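## 4. Checking the gripper before a teardown run
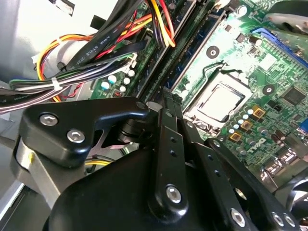 *Fig. 4: Gripper in the open case, with the cooler off and the processor socket exposed.*

I do this check every time I put a new style of case on the cell, and again after any bump. It's quick once you know your way around (my first one ate a whole afternoon, so don't feel bad). Anqi Meng wrote the original version for the Arberg bench, and I've added the bits I kept forgetting.

You'll need a hex key set, a flashlight, a soft brush and the paint pen from the Fletent drawer.

> **Caution:** Unplug the computer and hold its power button in for 30 seconds before the gripper goes anywhere near the board. Wear your wrist strap, too!

1. Put the arm in hold and press the stop button on the pendant. Wait for the drive light to go out before you reach in.
2. Go over the hex socket screws on the bracket and on both finger links. You want them snug. If one turns easily, take it out, clean the threads, add a small drop of threadlocker and put it back.
3. Mark each screw head with a line of paint that runs onto the black part next to it. Next time you can spot a loose one at a glance, which I love.
4. Brush out the small round holes in the finger link. Dust packs in there like you wouldn't believe.
5. Release the stop, load program 208 and jog down at the slowest speed. Keep your thumb on the pause key the whole way.
6. Stop above the board and look from the side. You want clear air between the links and the memory slots, and nothing touching the processor or the socket's retaining lever.
7. Check the power supply wires. If any could catch on the bracket, back the arm out first, then tie them toward the chassis wall.
8. Raise the arm, save the height and run the approach once more with the grip turned off.

**Note:** If the pendant shows error 1010 during step 5, the wrist has lost its zero. Go back to section 2 and home it. Please don't just clear the message and carry on (I did that in July and bent a perfectly good link).

**Note:** Ysaline Poulain likes to repeat step 2 every 500 cycles. I go by the paint marks myself, but her way is fine if you're running long batches.

Spare links and screws come from Grosora. Order the screws with the links, as the old ones get chewed up pretty fast.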